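Calf raises: straight knee or bent knee for running?

Petronella Moodley
February 22, 2021

Hello all. I run with a small club in Juvham and my calves are always the first thing to get tired. I started to do calf raises at home, standing on the stair, but I read that with bent knee it trains another muscle. Is it necessary to do both? I am doing now 80 in one day, without weight, and I don't see much change since July. Maybe it is too many, or too easy?

Jarmo Räsänen

Both are useful. With a straight knee you work mainly the gastrocnemius, the bigger muscle which you see from behind. With a bent knee the soleus has to do more, and this one is important for long running. I do two sessions in a week, never on days following each other.

If you can do 80, the load is too small for getting stronger - you are training endurance only. Try on one leg, slowly, and stop when the heel does not come up fully anymore. When this becomes easy, put some books in a backpack. For the bent knee you can sit on a chair and hold the weight on the thigh, close to the knee.

Please go down slowly also. I was dropping my heels fast for a long time and my Achilles tendon did not like it. If you have pain there in the morning, make the load smaller and ask a physiotherapist.

Durkance

just do hills. never did a calf raise in my life and mine are fine

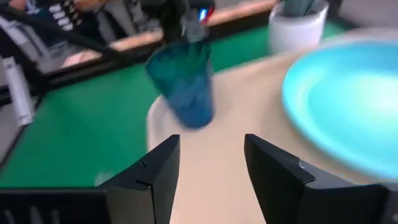
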